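ACTA DE LA REUNIÓN ORDINARIA DEL GRUPO DE MATERIALES
Centro Cívico Hulora, sala 4
Lunes, 24 de mayo de 2021

Asistentes: representantes del área de juegos y construcción, del área de préstamo, del almacén y de la secretaría técnica. Excusa su ausencia la representación del área de formación.

Orden del día
1. Aprobación del acta anterior
2. Estado de las piezas sueltas de construcción
3. Cubetas y superficies de clasificación
4. Presupuesto de reposición
5. Ruegos y preguntas

1. Aprobación del acta anterior
Se aprueba el acta por asentimiento, con una corrección en el punto relativo al calendario de préstamo: donde decía «quincenal» debe decir «mensual».

2. Estado de las piezas sueltas de construcción
El área de juegos informa de la revisión del fondo de bloques procedente de la donación Chowdhury. El inventario recoge 2000 piezas, de las cuales 301 figuran todavía sin asignar a ningún juego completo. La mayor parte de estas últimas son bloques que se devolvieron fuera de su caja y cuyo color no basta para saber a qué lote pertenecen.

Se acuerda que las piezas sin asignar se clasifiquen en primer lugar por color y, solo después, por tamaño. El almacén advierte de que el criterio inverso, seguido hasta la fecha, obligaba a manipular cada bloque dos veces y retrasaba la salida de los juegos en préstamo.

Queda pendiente de decisión el tratamiento de las piezas con desperfectos. La secretaría técnica propone retirar las que presenten aristas melladas y conservar las que solo muestren desgaste superficial. El área de préstamo solicita que se redacte antes un criterio escrito, con el fin de que la selección no dependa de quien atienda el turno.

3. Cubetas y superficies de clasificación
Se examina la disposición actual del puesto de clasificación, con la cubeta gris profunda situada entre las superficies de madera clara. El almacén valora positivamente que los bloques queden recogidos en el fondo y no rueden fuera del puesto, si bien señala que la profundidad dificulta distinguir las piezas pequeñas cuando coinciden varios colores.

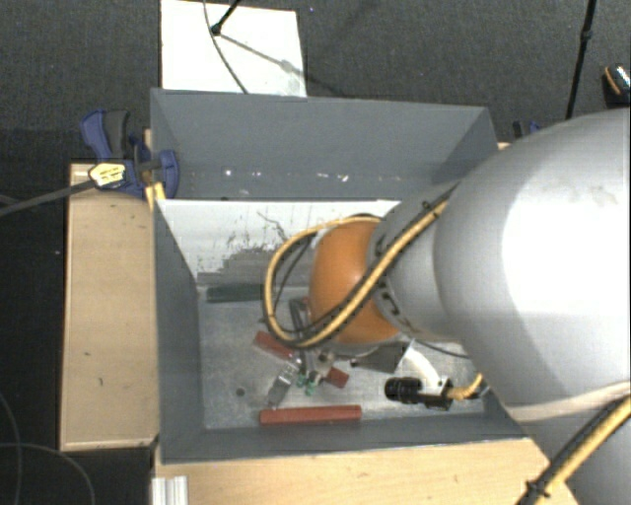

Sivel manifestó que los bloques rojos se localizan con facilidad sobre un fondo gris, pero que no ocurre lo mismo con las piezas oscuras, y pidió que se ensayara un forro claro antes de adquirir más cubetas. Añadió que el forro debería poder retirarse para su limpieza — en caso contrario, el polvo se acumularía en las esquinas — y que convendría probarlo en una sola cubeta durante un periodo limitado.

El área de juegos se muestra conforme con el ensayo. El almacén recuerda que cualquier forro reduce el espacio útil y solicita que se elija un material de poco grosor. Tras deliberación, se acuerda:

a) Mantener la cubeta gris profunda como recipiente principal del puesto.
b) Ensayar un forro claro extraíble y presentar los resultados en la reunión de septiembre.
c) Reservar las superficies de madera para el recuento y el cierre de cajas, sin depositar en ellas piezas pendientes de clasificar.

4. Presupuesto de reposición
Se da cuenta de la oferta presentada por Wovo para el suministro de cajas con tapa y etiquetas de color. La oferta no incluye el transporte, por lo que se solicitará su ampliación. Se pospone la votación hasta disponer del importe completo. El área de préstamo pide que conste en acta su preferencia por etiquetas de texto, que pueden sustituirse sin cambiar la caja.

5. Ruegos y preguntas
El almacén ruega que las devoluciones se entreguen en la caja original y con la hoja de contenido en su interior. Se pregunta por la llave del armario de la sala contigua; la secretaría técnica responde que se han encargado tres copias y que se repartirán cuando estén disponibles.

Sin más asuntos que tratar, se levanta la sesión. De todo lo cual, como secretaría técnica, se extiende la presente acta, que se someterá a aprobación en la próxima reunión.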